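Kitchen helpers wanted, Nistside shared kitchen — part time, start in July

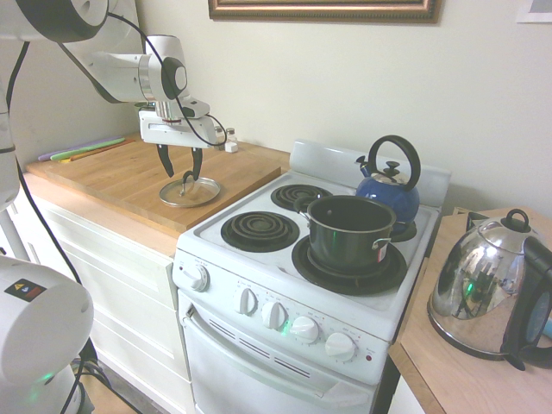

The stove end of kitchen 2. Coil burners, blue kettle, butcher-block counter.

Need people who like a kitchen put right. Paid, short shifts, no cooking certificate needed.

Who we are
Nistside rents out small home-style kitchens by the half day. Cooking classes, supper clubs, people testing recipes for a book. 590 bookings last year and more than that coming by the look of the calendar. Two kitchens, one hallway, one very full pantry. We're on the Baudry side of Arnmont, up the stairs next to the bike shop.

What you'd do
Reset the kitchen between bookings. Wash, dry, put back. Pots with their lids, lids with their pots — we lose more time to wandering lids than anything else.
Wipe down the wood counters and oil them when they look thirsty. No soaking, no bleach, no hot pans straight on the wood.
Clean the electric stoves. Drip pans out, scrubbed, back in level. Knobs wiped, not soaked, the printing is faint enough already.
Kettles emptied at the end of the day, every time.
Refill salt and pepper, check the colored utensils against the list on the pantry door.
Write down what's chipped, bent or missing. Nobody gets in trouble for a broken glass lid but we need to know before the next group walks in.
Some laundry. Dish towels mostly, aprons on class days.

Hours
Shifts are 2 hours, late morning or evening. Evening one starts at 8:30 pm and can run over if a supper club is slow to leave (you're paid for the extra). Most people take three or four shifts a week. Tell us what you can't do and we'll work around it if we can.

Pay
Hourly, paid every other week, same rate for training. We'll give you the number on the phone, it went up in spring and the old ad is still floating around with the wrong one. Free meal on class days, leftovers if there are any. 30 minutes paid break if you do two shifts back to back.

You
Can lift a full stock pot. OK on your feet. Notice when something's in the wrong drawer. Fine working alone with the radio on. Experience in a cafe or school kitchen is nice, not required. Over 18 becuase of the late finish.

Training
First two shifts are with Arvid Hovland, who set up both kitchens and knows where everything lives. After that you're on your own with a checklist. It's long the first week, then you stop needing it.

How to apply
Short note to Heiðrún Brynjólfsdóttir at the Nistside front desk, paper or through the contact form. Name, phone, which shifts, a few lines on any kitchen you've looked after, your own counts. No cover letter please. We'll call 30 people at most, so sooner is better. Quick chat first, then a paid trial shift with Arvid.

Desk is open 9 am to 1 pm. If it's shut, slide the note under the door — the mailbox downstairs is for the bike shop and they dont always bring ours up.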